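Teaching an arm to handle test tubes, one recording at a time

The Lindqvist project wants robots that can do dull laboratory work. Its lead engineer spends most days steering an arm by remote control, so that it can later try the same job alone.

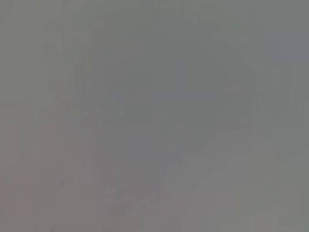

Lendelska, July

The task on the table is a rack of capped test tubes. "People expect us to write the movements down as code," the engineer says. "We did that for a while. Now we show it."

Each showing is recorded from the head and from the wrist. The team has kept 193 so far and wants 200 before the next round of training.
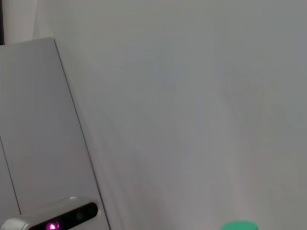 Wrist view, with a depth camera at lower left.

The wrist pictures are not always much to look at. "I steer by the head camera and my own eyes," the engineer says. "The wrist helps when it's sharp. When it's a grey blur I go slower."
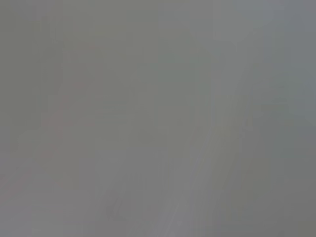
Left wrist view, heavily out of focus.

New operators at Prudus, the firm behind the project, practise for 3 days before their recordings are kept. Most grip too hard at first. "You can't feel the tube through the controls — you have to learn what a good grip looks like."

The engineer has also tried moving the arm by hand, and found it tiring by the afternoon.
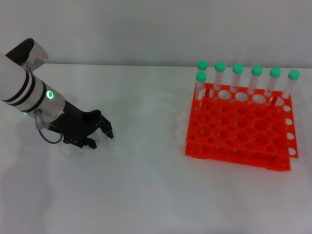
Would 1000 recordings be better? "Maybe. I'd take 200 careful ones first. If I hesitate over a cap, the robot learns to hesitate as well."

A second set is planned at the Fekley site, with a different table and different lamps. The engineer expects the first week there to go badly.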